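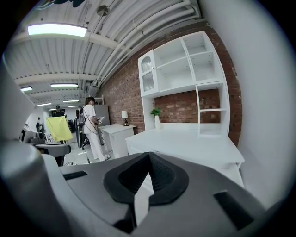
Hard water, kettle scale, and what I changed

The tap water in my building tests at 17 grains per gallon, which most charts put in the "very hard" column. The building dates from 1911 and the supply line has been replaced in sections, so I tested at the kitchen tap, the bathroom tap and the outside spigot. All three gave the same number. The hardness comes in from the street and the pipes have nothing to do with it.

This post covers the kettle and the coffee maker. I will write up the shower head separately.

What scale is

Most of it is calcium carbonate. Calcium and bicarbonate stay dissolved in cold water. Heat drives off carbon dioxide, the balance shifts, and the carbonate settles on the hottest surface available. In a kettle that is the floor plate. In a drip machine it is the inside of the heating tube, where it can't be seen and can't be scrubbed.

A thin layer does little harm in a kettle. A thick one slows heating and eventually flakes into the cup. In a drip machine the first symptom is a longer brew time, followed by a lot of steam and sputtering near the end.

The kettle

Mine is a Brolteck, stainless, with a flat covered element. I had been descaling it when it looked bad, which meant about twice a year and two rounds each time. Now I do it on the first of the month:

Fill to the halfway mark with cold water.
Add 20 grams of citric acid powder.
Heat until warm and switch off before it boils.
Leave it for half an hour.
Pour out, rinse twice, boil one full kettle and discard it.

I stop short of boiling because hot, concentrated citric acid can form calcium citrate, which is harder to remove than the original scale. White vinegar also works. It takes longer and the smell stays in the kitchen until evening.

The coffee maker

The Hevier has a descale light. As far as I can tell it counts brew cycles and has no idea what the water is like. The manual allows up to 200 cycles between treatments. At my hardness that is too many. I started timing a full carafe in January and noted the result on a card taped inside the cabinet door. Once the time had crept up by a minute I ran the acid through, and it went back to where it started. I now go by the card.

Same acid solution, same strength. Run half the tank, switch off, wait, run the rest, then two tanks of plain water.

The filter pitcher

I also tried a Zoven pitcher with the standard cartridge. Fresh, it cut the hardness reading by more than half. The reading climbed steadily after that, and the cartridge was doing very little well before the replacement date on the lid. I still use it for coffee, with a test strip every other week. For the kettle it isn't worth the refills.

Still open

I have not tested the magnetic clamp a reader wrote in about. I haven't found a mechanism I believe, but the test is cheap: two identical kettles, one clamped supply, weigh both dry after a month. I need a second kettle and a scale with better resolution than the one I bake with.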